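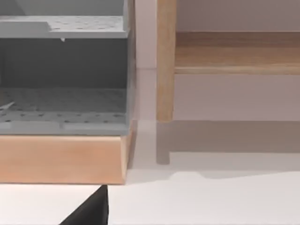
Page last changed: March

Household chore robots are machines meant to do everyday work in a home, such as clearing a table, putting dishes away, folding clothes or wiping a counter. The term usually leaves out single-purpose appliances like dishwashers and robot vacuums. As of the last change to this page, no general chore robot can be left alone in an ordinary kitchen and relied on to finish the work. Several can do one or two chores under supervision.

Background

Factory arms have moved parts between fixed points for decades. The parts arrive in the same position each time, and people are kept clear of the machine. Homes offer neither condition. Shelves differ in height, objects are left at odd angles, and a chair may be somewhere new after lunch. Small shop floors fall in between. A packing bench is tidier than a kitchen, but the stock on it changes from week to week.

Simulated practice

Much of the work on chores is done in simulation before any hardware is used. A simulated room contains furniture, racks, tabletops and loose objects, along with a model of the arm and its gripper. The program controlling the arm can be run through the same chore many times, with the layout shifted between runs, and nothing gets broken.

The Basutton chore set is a group of seven simulated tasks covering placing, stacking, opening and wiping. Each program is given 1,000 attempts per task. In the version described by Nadège Pons, the best entry on the rack-loading task finished 664 of them. Most of the failures came in the last part of the movement, when the object touched the rack and tipped or slid out of the grip. Finding the rack and reaching it caused few problems.

Simulated results tend to be better than real ones. Friction, soft materials and liquids are hard to model well, and rendered surfaces are cleaner and more evenly lit than those in a lived-in house. A program that has only practiced in one simulated room may also do poorly when the wall color or the lighting changes.

Close-range work
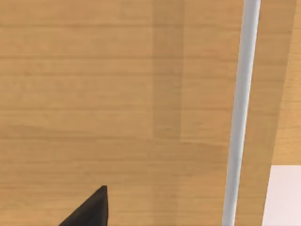 Thin, upright objects are a common source of trouble. A gripper that comes in slightly off line can knock the object over before the fingers close. A camera near the gripper gives a close view of the contact area but shows little of the rest of the room, so many systems pair it with a second camera placed farther back. Shadows on wood and other patterned surfaces can be mistaken for edges. Pikov, a control program written for bench work, slows the arm for the last stretch of a reach and checks the position again before closing the gripper. This makes it more dependable and a good deal slower.

Trials outside the lab

Brekasari, a housewares wholesaler, tried a single arm at a packing bench for 800 orders. A worker stayed at the bench throughout and stepped in when an item was dropped or missed. The company kept the arm for boxed goods and went back to hand packing for glassware.

The Tjoa home trial looked at table clearing. Plates and empty cups were handled fairly well. Cutlery was often left behind, and cups with liquid in them were excluded from the trial.

Open questions

There is no agreed measure of when a chore counts as done. Some tests accept a plate anywhere in the rack, and others require it to be upright in a slot. Tests also differ on whether a person may reset the arm partway through. Scores from different projects should be compared with care for this reason.

Related articles
Bin picking
Grippers and end tools
Laundry folding machines
Robot vacuum
Simulation in robotics

This site uses cookies to remember your reading settings. Accept | Manage cookies

Contact | Copyright and reuse | Back to top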